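4 min read

I've been using the Vekow tabletop scene pack for a month now, and a few people asked whether it's worth paying for. Thread.

Background first. Vekow sells simulated rooms for people who work on arm manipulation. You get furnished interiors, a library of household and workshop objects, and a script that scatters the objects on a table. You bring your own arm model and your own controller.

I paid for the single-seat license in October. It was 400 dollars. There is a cheaper tier with fewer rooms, but it leaves out the object library, and the object library is the part I wanted.

The library has 1142 objects. The product page says so and the folder count matches. Most are ordinary: plates, pencils, cups, tools. Some are odd, and the odd ones have been more useful to me than I expected.

Install was fine. The download is big and the first launch takes a long time to build its cache. After that it opens quickly. The docs tell you to set the cache path before the first launch. Do that. I didn't, and I had to move everything later.

My task is simple. Single arm, parallel gripper, top-down approach, pick up one named object and leave the rest alone. I wanted to know if the grasp planner I already had, Drirnisell, would hold up on cluttered tables it had never seen.

Before this I used the Astari kit. Astari gives you a gray room, a gray table and clean lighting. My planner looked very good in Astari. It looked less good on my first day with Vekow, and I think the second result is the fair one.

I ran 2118 episodes on default settings. The planner got a stable grasp in 1119 of them. Same planner, same gripper, no retraining. A little over half.

Most of the failures were on flat things. Plates are the worst. A plate lying on a table gives a top-down gripper very little to hold. If the fingers come down a bit too far in, they press on the middle and the episode is over.

You can fix some of this by going for the rim and tilting the wrist. Drirnisell can do that, but it's off by default. I left it off for the numbers above so the comparison would be fair.

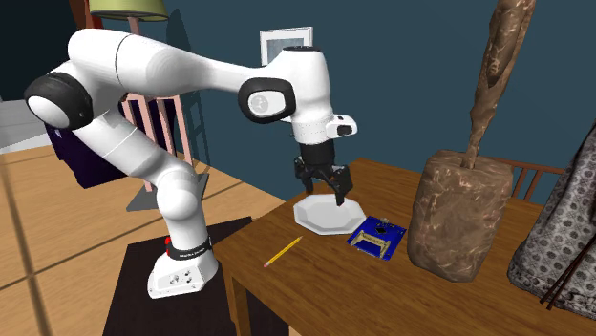

Plate episode, gripper open over the right side of the plate. Pencil, circuit board and mallet also on the table.

Object scale is my main complaint. Some models come in at a size that makes no sense next to their neighbors. There is a per-object scale setting, but you have to edit it in a text file, one entry at a time. I'd like a check box that keeps everything life-size.

Second complaint: the scatter script will place things that stick out past the table. Sometimes that's a good test. Sometimes the object drops to the floor in the first second and the episode counts as a failure anyway. I now let everything settle first and throw out the bad starts.

What I like: the rooms have color in them. Walls, chairs, lamps, wood floors. If your perception only ever saw gray on gray, you find out fast. Mine kept proposing grasps on chair backs until I cropped the depth to the table.

Support has been okay. I wrote to Sachdeva, the reseller, about a collision mesh that was too thick on one of the bowls. They passed it on to Vekow and a corrected file came back — not fast, but it came, and it worked.

Speed is acceptable on one desktop card with rendering on. With rendering off it's a lot faster, but then you're only testing geometry and you could do that with a free tool.

Who should buy it: anyone with a working planner who wants to see where it breaks. If you're still getting your arm to move to a pose and back, stay with Astari for now. It's simpler and you won't be fighting the objects at the same time.

I'm renewing. Next I'll turn on the rim grasp and rerun the same seeds — will post those numbers here when they're done.

Comments

gripforce_dan
Did you fix the seeds between runs or just the object list? The pack reshuffles lighting too unless you pin it.

original poster
Pinned both. The lighting seed is a separate line in the config and it's easy to miss.

mlarkin_sim
Same problem with plates here. We ended up pushing them to the table edge and grabbing from the side. Slower but it works most of the time.

tealbench
Is the license per machine or per person?

original poster
Per person. I have it on two machines with the same login.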